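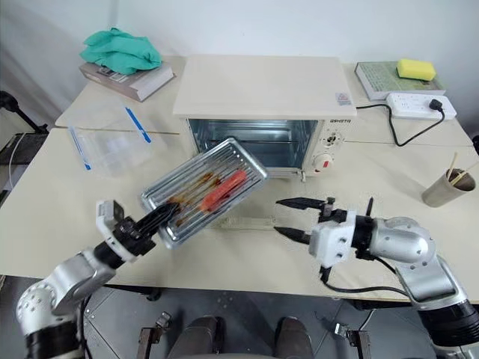 Left arm tilts the tray at the oven slot during teleop, policy copies the tilt

Posted by Hemmont

Two-arm setup, leader arms for teleoperation, joint positions recorded for both sides plus gripper opening. The task is to put a metal grill tray with one sausage on it into a small toaster oven. The left gripper holds the near edge of the tray and the right one waits in front of the oven.

I have 200 episodes. The trained policy reaches the oven every time but arrives with the tray tilted, and in 9 of 18 test runs the far edge hits the rack slot and stops there. Twice the sausage rolled off before the tray got that far. When I replay my own episodes I see the same tilt in many of them, and I correct it by feel at the last moment. The policy does not correct it.

Do I need more episodes, or should I throw these out and record again? Is there any point in using the right arm, which currently does nothing until the tray is halfway in?

Vilho Lindqvist

More episodes of the same kind will give you more of the same tilt. Your correction depends on something the policy has no input for. You feel the leader arm drift away from where you expect it, or you look at the oven from the side. If the only camera is the one on the head, the gap between the tray edge and the slot is a few pixels high and the gripper hides part of it.

Things I would change, in this order:

Add a wrist camera on the left arm, angled so the far edge of the tray stays in view.

Level the tray before the approach. Stop a hand's width from the opening, set the angle, hold still briefly, then push straight in. A pause gives the policy a clear state to aim for. Keep it short, or it will learn to stand there.

Grip the tray at the middle of the near edge. Off-center, the load twists it in the fingers and the angle changes between episodes.

Keep the old episodes where the tray enters level. Drop the others. I went from 200 to far fewer on a drawer task and the result improved.

As for the right arm, it can steady the oven if the oven slides when the tray touches it. Otherwise park it in the same pose every time. If it wanders during recording, the policy will learn the wandering too.

Curley

Had this with a baking sheet. Bought grippier finger pads and it went away. Also clean the tray, grease gets on the fingers.

Eetu Väisänen

Pads help with slip but will not fix a tilt that is in the recorded data. Check first which one you have. Plot the commanded left wrist angle against the measured one over the last 4 seconds before contact. If both show the tilt, it comes from your hand. If the two differ, the wrist joint is sagging under the load and you need to look at the gains. If they agree and show a level wrist, but the tray is still tilted on camera, it is turning in the fingers and Curley's pads are worth a try.

One more point on recording. Vary the oven position by a small amount between episodes and leave the tray angle alone. People tend to do the reverse without noticing.

Hemmont

Plotted it. Commanded and measured agree and both are tilted, so it is my hand. Wrist camera is ordered, and I am sorting the old episodes now.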